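Home | News | What's On | Letters | Back Issues | Contact

The Lilell is getting its curtain back

I have news about the old Lilell theater, and for once it's good news. The main curtain, which has been down since the leak in January, is going back up in time for the spring season. I got the word from Wilson Puma, who runs the stage crew, and then I went over there myself because I'm nosy and it's a four minute walk from my kitchen.

If you missed the whole saga, a pipe above the stage let go overnight and soaked the left half of the drapes. By the time anyone opened up at 8 a.m. there was a puddle you could have floated a duck on. The floor was fine after a few days of fans. The curtain was not. It's heavy cotton velour and it had soaked up so much water that the track bent under it, and two of the carriers popped right out. 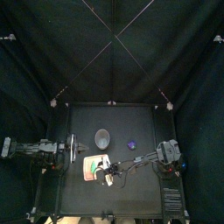 So the town had a choice to make. A new curtain was priced at a lot more than anybody wanted to hear, and the first idea was to skip it and play the season on a bare stage. I'll admit I was in favor of that. I saw a bare-stage Our Town years ago and loved every minute! But the dance school needs something to hide behind, the band needs something to soak up the echo, and the kids in the spring musical had been promised a big reveal. I was outvoted by ten-year-olds.

What saved it was Patell, the upholstery shop out past the feed store. Juraj Holub has been cutting and sewing there for 24 years, mostly boat cushions and restaurant booths, and he offered to take the whole curtain apart and see what was worth keeping. It's more than most of us thought. The right half only needed a cleaning. The left half lost its bottom third to water stains, and he's replacing that with fabric from the old side drapes, which have been folded up in the attic since before I moved here.

"It's a big skirt," Juraj told me when I asked how you even start on something like that. "You find the hem and you go." He had it spread over three tables pushed together, with the rest of it bunched on the floor like a sleeping cow. He's using 235 yards of new webbing and thread combined, and he showed me the receipt, so I believe him.

The color was a bit of an argument. The Lilell opened in 1891, and the story I always heard was that the first curtain was dark red. Nina, the paint and fabric store on Ukside Street, mixed up a dye to match a scrap that was framed in the lobby, and everyone stood around looking at it under three different lights. Under one it was wine, under another it was brown, and under the third my husband said it looked like soup. In the end they went with the wine, and the attic fabric is taking it well so far.

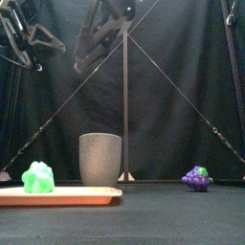

Backdrops were the other half of the conversation, and I learned more about them than I planned to. Wilson would like black drapes behind the actors, hung loose. I had always figured you'd want a backdrop pulled flat and smooth, like a bedsheet on a bed with company coming. He says no, a bit of slack is your friend on a stage, and you leave some extra width so it can hang in folds. I've been noticing them everywhere since. The black curtain in the photo has those same soft wrinkles all the way across, with a thin pole standing up in front of it, and I kind of like the look now. I'd have gone at it with an iron a month ago.

He also wants the poles and stands to be dark wherever the audience might catch sight of them. The shiny ones pick up every bit of light, and from the balcony they look like fishing rods. There's a spray can with the crew's name on it already. (Please don't leave your bike near the stage door for the next couple of weeks.)

As for the track, the bent section is out and a straight one is in. The new carriers have little nylon wheels, and when Wilson ran an empty one from end to end for me it made a sound like a roller skate in a hallway. He's promised me it will be quieter with some weight on it. I hope so - the old one squealed so badly that half the town thought it was part of the overture.

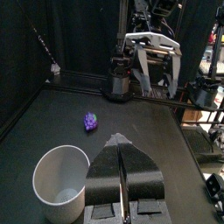 The part that still worries people is the pull rope. It's the original arrangement, hand over hand, and it takes two grown adults to get the curtain moving from a dead stop. There was talk of a motor. The quote came back and the talk ended. What they're doing now is adding a counterweight on the wing side, which should make it a one-person job, and Wilson is giving lessons before the season starts. I signed up. I have no upper body strength to speak of but I do have opinions about timing, and I think those count for something.

There are 6 shows on the spring calendar, starting with the band concert and ending with the musical. The dance school has the two in the middle. Tickets will be at the box office window and at Nina's front counter, same prices as last year, and kids under five get in free if they sit on a lap.

If you have any old photos of the stage with the curtain closed, Juraj would love to see them before he sews on the fringe. He's got a gold one and a darker one picked out and can't decide. Drop them off at Patell any time before 5 p.m. and write your name on the back so they find their way home. I went through my own boxes last night and found one from a talent show, but I'm standing in front of most of the fringe.

Get our town news in your inbox. Enter your email to sign up. You can unsubscribe at any time.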